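Chapter 11
Learning to Grasp by Trying

If you've ever watched a toddler empty a toy box, you already have a fair feel for this chapter (and more patience than most of us!). Skye Carnegie's group at Memham let an arm make 2,000 grasp attempts on mixed household odds and ends, and labelled each one a success or a failure.
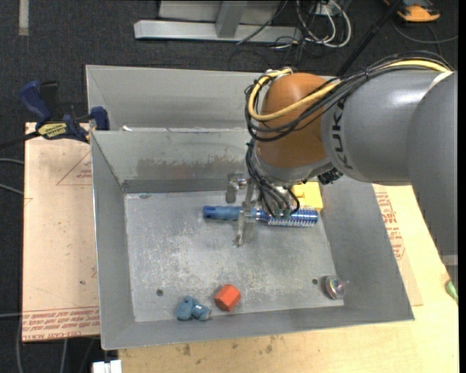 What I love about the Memham method is how modest it is – no object models, no hand-drawn grasp points, just a network that learns to favour the grasps that held. We'll begin with the first 800 attempts, then build up the scoring function in Section 11.2.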